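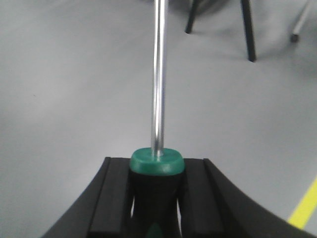 Hand tools, bench 3: screwdrivers

Gallery notes by Valtteri Niskanen, Pladholm workshop

The bench 3 screwdrivers were sorted in July, and this page records how they are kept. The full hand tool list runs to 388 entries; the screwdrivers take up 29 of them. Stock numbers are on the drawer labels and are not repeated on this page. Corrections go to Roman Jabłońska before the Wednesday check.

Screwdriver, black handle with a teal-green cap at the blade end. The handle widens slightly towards the cap, and there is a small patch of the same green lower down the grip. Metal blade.

Identification. Two-colour handles are listed by the main colour first, then the accent, so this one is filed under black/green. Tip type and size are entered separately, after checking against the gauge card.

Storage. Drivers lie flat in the second drawer, blades to the back. The drawer takes 20 with the dividers in. The remainder go on the wall rail - longest on the left.

Cleaning. Wipe handles with a damp cloth and mild soap, then dry. No solvent on coloured parts. Blades get a thin film of light oil, wiped off before use.

Withdrawal. A driver with a rounded tip, a bent blade or a handle that turns on its shaft goes in the repair tray with a tag. Do not regrind tips at the bench.

Next page: Ellow cabinet, pliers and cutters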